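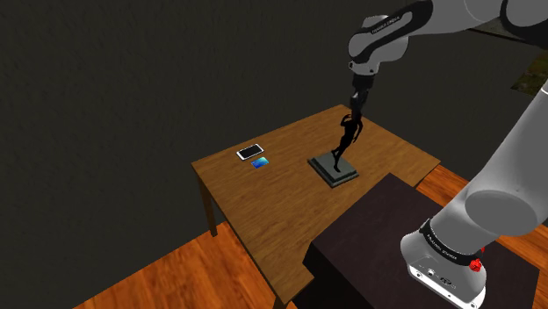
Folie 1: Greifer an der Statuette, Simulation

Hallo zusammen, ich bin Consuelo Calvo, und ich darf heute unser Semesterprojekt aus der Robotik-AG zeigen (Radu sitzt da hinten und klickt weiter, danke Radu!). Der weiße Arm läuft bei uns unter dem Namen Ilie, und die Aufgabe kennt ihr: Figur greifen, und zwar am Oberkörper, ohne dass Handy und Karte links auf dem Tisch was abbekommen.

Kurz warten, bis alle geguckt haben.

Angefangen haben wir im November, und mein erster Greifplan war ehrlich gesagt eine Katastrophe – die Arme der Figur sind so schmal, da hat der Greifer ständig danebengefasst. Radu Ardeleanu hat dann die Anfahrt von oben gebaut, senkrecht runter, Finger zu. Seitdem macht es richtig Spaß!

Zahlen: 2.565 Durchläufe insgesamt, 2.265 davon sauber. Von den übrigen haben wir 238 einzeln angeschaut, meistens stand der Sockel schief zum Greifer.

Frage ans Publikum: Wer würde die Figur lieber am Sockel packen? (Melden lassen, zwei Antworten reichen.)

Dann weiter zu Folie 2, da erklärt Radu die Bahnplanung.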